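4. What people told me about drying racks, back steps and the smell of rain

4.1 Getting people to talk about weather

I'll admit I started this part of the study with the wrong question. I had a tidy interview guide that asked people how they "perceived changes in seasonal rainfall", and for the first 11 interviews I read it out more or less as written. The answers were polite and short. Yes, it's wetter. No, not like before. Would you like some more tea?

Then Thoa Sầm, who had put up with me at her kitchen table for most of a morning, got up in the middle of one of my questions and went to bring her washing in. I followed her out with the recorder still running. The sky looked perfectly fine to me. She told me the concrete on the back step smelled "open", and that when it smelled like that she had long enough to get the sheets down but not the towels. We got the sheets down. We did not get the towels.

I threw out the guide after that and asked everyone the same thing instead: when do you bring the washing in? It's a much better question. People have opinions about it, they have rules, and they have relatives who do it wrong. The transcripts from then on are nearly twice as long, and I've drawn almost everything in this section from them.

4.2 Household signs

The signs people used fell into a few loose groups, though I'd be wary of treating the groups as anything firmer than a way of sorting my notes. Smell came up most, then the behaviour of insects, then the feel of cloth and paper. Actual clouds came well down the list, which surprised me, and I went back through the recordings to make sure I hadn't been steering people away from them. I don't think I had. Several people said clouds were for visitors.

Tài Đàm judged by the newspaper. If the front section folded without a sound, he'd bring in the chillies he dries on the veranda. His daughter thinks this is nonsense and uses her phone, and the two of them have been having a friendly argument about it for years (large parts of which are now in my archive). What I found interesting was that neither of them claimed to be better at forecasting in general. Her phone was for the week. His newspaper was for the next hour, and for his own veranda, and he was quite clear that it wouldn't work on the other side of the creek.

That kind of narrowness came up again and again. Duyên Huỳnh had three separate rules for three separate spots in her yard, and she got a bit cross with me when I tried to roll them into one. The bottom of the yard, she said, has its own weather. I've kept her rules separate in the coding for that reason, even though it makes the tables longer and uglier than I'd like.

4.3 Sound, and where it gets kept

Sound deserves its own bit of space. I hadn't planned to code for it at all, but the noise of the first few drops turned out to matter a great deal to people living under metal roofing, and to hardly anyone else. Under iron you get a warning. Under tile, as one man put it, you get wet. Some households had moved from one sort of roof to the other and talked about the change as if they'd lost a bit of their hearing.
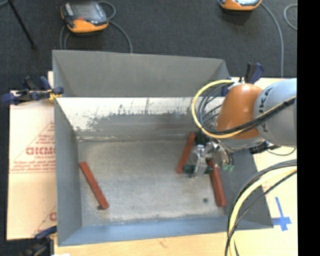

Figure 3. Worn sheet metal with sloping sides.

People were very particular about the difference between drops on new metal and drops on old. Châu Vương could do both sounds with her fingernails on the lid of a biscuit tin, and she did them for me with her eyes closed, explaining which one belonged to her grandmother's house and which to her own. The older roof was duller and, to her ear, kinder. I'm no acoustician and I won't pretend to explain it, but four other people described the same thing in nearly the same words, and they lived in different streets and didn't know one another.

I've come to think of these as remembered thresholds. A person learns at some point that this much noise means get up and that much noise means stay put, and they carry the threshold with them when they move. It may not suit the new house at all. Châu told me that for her whole first year in the new place she was forever running out to the line for nothing – "like a dog hearing the gate".

4.4 Checking against the gauge

Reviewers of an earlier draft asked, quite reasonably, whether any of this was accurate. I should say that accuracy wasn't what I set out to measure, and I'm still a little uneasy about the comparison. All the same, Tomás Teixeira had been keeping a rain gauge on his back fence and was generous enough to let me copy out his notebooks. They hold 1078 entries, and 287 of those have a remark beside the reading. The remarks are wonderful. A good many are about snails.

Where his remarks mention bringing washing in early, there's usually rain in the gauge at the next reading. That's as far as I'm willing to push it. He only wrote a remark when something struck him as worth writing, and I suspect a false alarm struck him that way less often than a soaking did. A proper test would need someone to note down every trip to the line, dry ones included, and I couldn't in good conscience ask that of people who'd already fed me so well.

4.5 Some limits

My sample leans heavily towards people who are home in the daytime, and so towards older people. Anyone who leaves for work at 7 and gets back after dark has a very different relationship with the clothesline. I spoke to a few of them, and mostly they told me about the dryer.

I also did nearly all of the interviewing in the wetter part of the year. When I went back in June, Thoa had stopped bothering with the back step altogether and was leaving the washing out overnight. I asked what had changed and she said it was a different smell in June, and a boring one. I've added that to the notes on seasonal variation, and I take up the dry-month signs in the next section.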